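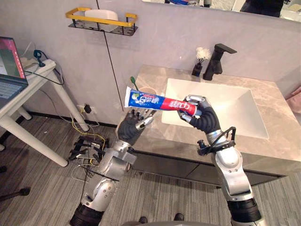 4.2 Controller comparison on the vanity task

We compared two hand controllers on the same pair of arms. The first, Illudum, is a position controller with a fixed closing profile for each object class. The second, Pisholm, closes each finger until the motor current passes a threshold and then holds. Both run on the same multi-fingered hands, and the arm controller was left alone throughout. The task takes place at a bathroom vanity and uses a tube of toothpaste, which has to be picked up, passed between the hands, and put down again on the countertop. We chose a tube because it is soft along most of its length and stiff at both ends. In Figure 3a the right hand has it near the crimped end, with the open left hand waiting palm up below the cap. A grip near the crimp leaves most of the tube free for the other hand, and it is the starting grip we used for the transfer trials.

Each controller was given 40 attempts. An attempt was counted as a success if the tube changed hands and was released on the countertop without touching the cup, the faucet, or the vase. A drop into the basin was counted as a failure even when the transfer itself had gone well. Illudum succeeded in 20 attempts and Pisholm in 33, so Pisholm failed 7 times. We did not tune either controller between attempts.

Most of the Illudum failures came during the shared hold, the short period when both hands are on the tube. The fixed profile closes to the same finger angles no matter what the other hand is doing. If the tube sits a little crooked, the second hand pushes it farther out of line, and the first hand then opens on a tube that is already twisting.

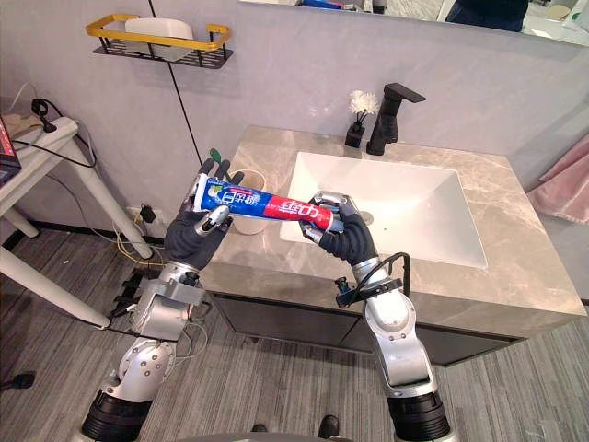
Pisholm handled this period better. The fingers stop at different angles depending on where they meet the tube, and a small tilt is carried through the transfer without being forced straight. Its cost is time. The threshold check adds a delay to every closure, and the median transfer took 930 ms longer than with Illudum. For this task we consider the delay acceptable. It would matter more with two objects in play.

The seven Pisholm failures had a different cause. In five of them the thumb reached its current threshold early, against a fold in the tube, and the remaining fingers closed on a grip that was too shallow. In the other two the release was late and the tube was dragged sideways as the arm withdrew. Raising the thumb threshold fixed the shallow grips in a later bench check, but we did not repeat the full set and do not report those numbers here.

4.3 Camera placement

We also compared what the head camera and the wrist camera offer during the task. The head camera covers both arms, the countertop, and the basin together, and we used it to score every attempt. Its weak point is the region behind the object. When the tube is held across the line of sight it hides part of the cup, and the hands hide whatever is behind them.

The wrist camera shows the fingers and the surface below them from close up. It gives a better view of fingertip clearance, but the white surfaces wash out under the room lighting and contact with them is hard to judge. We tried the Ionescu exposure routine to correct this. It recovered some detail on the bright surfaces, but the black glove then lost nearly all of its own — the knuckles and the palm became one dark area. In the end we left the exposure fixed and used the wrist view only to check finger position before release. 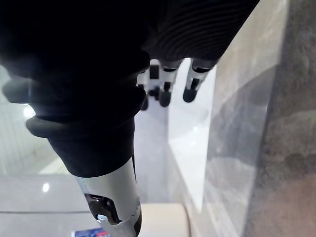

4.4 Limitations

All trials used one object and one vanity. The Flakenik mount that holds the wrist camera was not changed during the study, and a different angle might reduce the glare we report. We did not test with wet hands or a wet countertop.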